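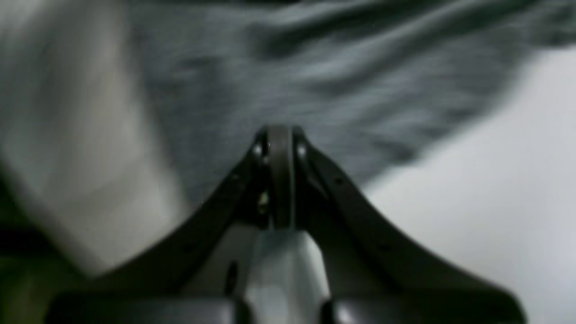

Meinrad Mösli thinks we should have started with cloth years ago, and he said so at least twice over coffee. Boxes and blocks flatter any gripper, in his view, and a wrinkled piece of fabric will tell you more in an afternoon than a month of picking up cubes. I was doubtful. I'm a convert now!

Quick background for anyone who missed the April planning note. We have 2 grippers on trial, the Serra and the Leltanier, and both go on the same arm with the same wrist camera and the same Moselico controller. Same cloth, same table, same starting pose. The only thing we change is the gripper (and, yes, the mounting plate, which took Gemma Rizzi most of a morning to get square).

So far we have logged 214 grasps, and I have had more fun reading this log than anything else this year. The Serra closes fast and loves a big fat fold. Give it a ridge to pinch and it holds on all the way up. Flat cloth is another story – it tends to slide over the top and come back with nothing. The Leltanier is slower and fussier to set up, but it does a lovely job with single layers once you drop the closing force well below the default. We went down in small steps and kept going long after I would have stopped, and the good results were down there.

The wrist camera has been the surprise for me. When the cloth is close it blurs quite a bit during a move, so we added a short pause before each close and took the grasp point from that still view. It costs a little time on every cycle. Gemma wants to try a shorter exposure next with an extra lamp, and I think she's onto something.

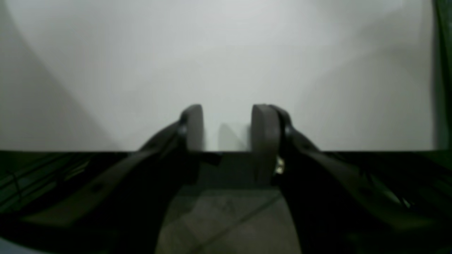 Do we have to recalibrate the camera every time we swap grippers? Only the offset from the wrist to the fingertips, as long as the camera stays bolted where it is. The lens calibration carries over. We run a short check after each swap and save the numbers with the log.

Next up are towels, and then the thin liner fabric that Dramau sent over, which is slippery stuff and should be a great test. If you have a cloth that drives you crazy at home, bring it in – we'd love to add it to the pile. The log and the force settings are in the shared folder under "cloth trial".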